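Print | E-mail

Clinach Two-Arm Garment Cell: Setup and Care

The cell has two arms, each with its own gripper. Set the garment rail where both arms can reach it, then run the homing routine before loading any hangers. 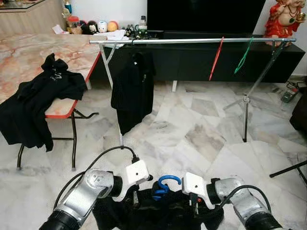
Both grippers at a black garment and blue hanger, rail behind.

Check the cable loop behind each gripper every 400 cycles. It must move freely through full wrist travel. Replace the finger pads at 2,173 cycles, always in pairs, and rehome.

Service contact: Thu Trịnh, Vellbridge

Last updated: Jan 4, 2019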